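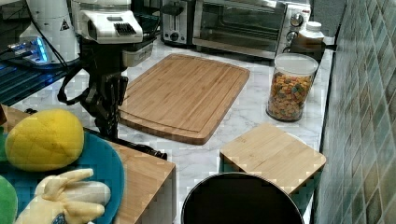
Bread wheat was grown in the Trultari Valley for four generations before the last commercial mill closed its doors, and for most of the years that followed, the flour sold in valley stores arrived by truck from other regions. That arrangement is now changing. A network of growers, millers and bakers has returned 2,129 acres to bread wheat, and the flour is reaching households as well as bakeries. It is going into kitchens of every sort, from farmhouse rooms with a painted table to newer ones where the counter is white marble with gray veining, a surface that home bakers have long favored for rolling out dough. The network's members hold that the household is where the future of the crop will be decided.

The work began at Rikside, a former feed mill at the lower end of the valley. The building had stood unused for a long period when the Yorath Grain Association took a lease on it and installed a pair of granite stones. The first season's crop was small and uneven. Much of it was too low in protein to make a well-risen loaf, and it was sold as cracker flour. The association's annual report for that season describes the result as “adequate for continuing.”

What improved matters was a change of seed. Nemier, a tall winter wheat once common on the valley's upper farms, had survived in a seed collection and on one family holding, where it was grown for straw. It stands well in wet springs and asks little of the soil. It also yields less than modern varieties, by up to 50 percent in a poor year, and growers were not persuaded quickly. The association responded by setting its price before planting. A farmer who signs in the fall knows what the crop will bring the following August.

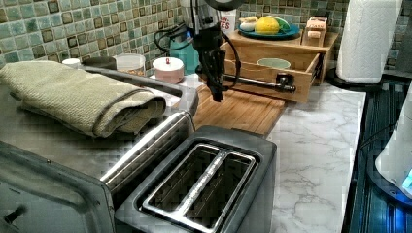 On the counter: a two-slot toaster and a toaster oven, topped with a folded towel.

The question of how people eat bread at home has occupied the association more than its founders expected. A survey of 428 valley households, carried out last winter, asked what kind of bread was bought, how long it was kept and what was done with it after the first day. The answers were instructive. Most respondents said they ate the larger part of a loaf toasted, and many said they judged a new bread by its toast. A loaf that was praised at the bakery on the day of purchase could be marked down at home for crumbling, or for slices too wide to fit the slot.

Bakers in the network have taken the findings seriously. Several now offer a pan loaf made with stone-ground Nemier flour alongside their round hearth loaves. The pan loaf is plainer and costs less. It slices evenly, keeps for four days in a paper bag and browns at a moderate setting. Sales of the two were level by April, and at the bakery in Yorath the pan loaf is now the first to sell out on most mornings.

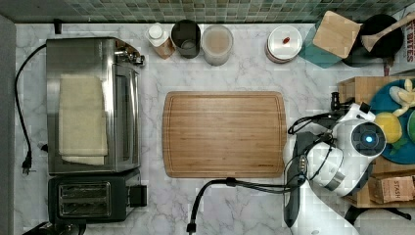
Words by Birsen Karabulut
Food and Farming

Milling by stone is slow work. At Rikside the day starts at 5:30 a.m., when the grain set aside the evening before is checked for moisture. A batch that is too dry will shatter and leave specks of bran in the flour. A batch that is too damp will glaze the stones, and the mill must then be stopped and the stones cleaned by hand. The millers keep a written log of each run, with a note on the weather and the field from which the grain came.

The log has become a useful document in its own right. It shows that wheat from the north slope runs consistently harder than wheat from the river fields, and the millers now blend the two to a standard. Bakers had asked for this from the beginning. A small bakery can adjust to an unusual flour, but it cannot do so every week, and a school kitchen cannot do so at all.

Home bakers raise different concerns. Stone-ground flour contains the oil of the germ and does not keep as long as roller-milled flour. The association recommends that it be bought in small bags, stored in a closed container away from heat and used within two months. In warm weather the bag may be kept in the freezer.

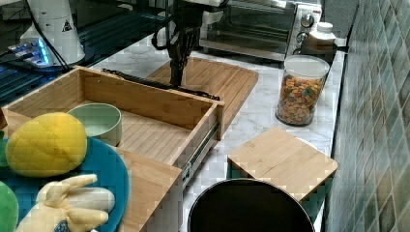

It also advises adding a little more water than a standard recipe calls for, and letting the dough rest for 30 minutes before kneading. The bran takes up water gradually – a dough that seems slack at first will firm as it stands. Leaflets with these instructions are placed in each bag, and a longer version is available from the mill.

Membership now stands at 50 growers, and the board has closed the list until storage can be enlarged. Two new bins are planned for the yard at Rikside, together with a covered bay where grain can be cleaned before it enters the building. Funding for the bins is in place. The bay depends on a decision by the county, expected before harvest.

Rikside flour is sold at the mill door and in stores throughout the Trultari Valley. The mill is open to visitors in the morning by arrangement with the Yorath office.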